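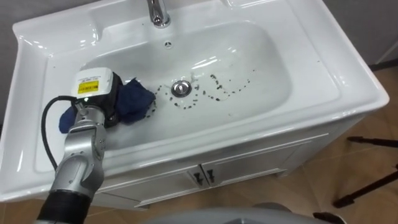
Notes for Ledell talk, Jul 14, 2018. Keep it moving, Mohandas has the slot after me

- Open with the question. Can a machine clean a bathroom sink yet? Hands up yes / no. Don't answer it yet
- Sink slide stays up. Blue cloth pressed on the slope, dark specks still round the stopper. Ask: how would YOU go at those? Most people say wipe, rinse, look, wipe again. The *look* is the hard bit
- Curved bowl = the cloth has to keep touching while the angle changes. Flat worktop is easy next to this
- White glossy ceramic, bright reflections. Is that a speck or a shine? We know straight off, software dosen't
- Cloth bunches up. Different shape every time you press
- Noémie's line from June: "wiping is easy, knowing you're done is the job". Credit her!!

SHOP FLOOR (2 mins max)
- Morin packing line, 400 trays, 398 right. Sounds great. Same tray, same spot, same light all day
- No two bathrooms like that. Toothbrush mug, soap, somebody's razor
- skip the Dultix story if running late

Close
- My answer: bits of chores yes, whole chore no
- Ruan will ask about cost. Say don't know, send him to Janelle
- Questions, then hand teh mic to Mohandas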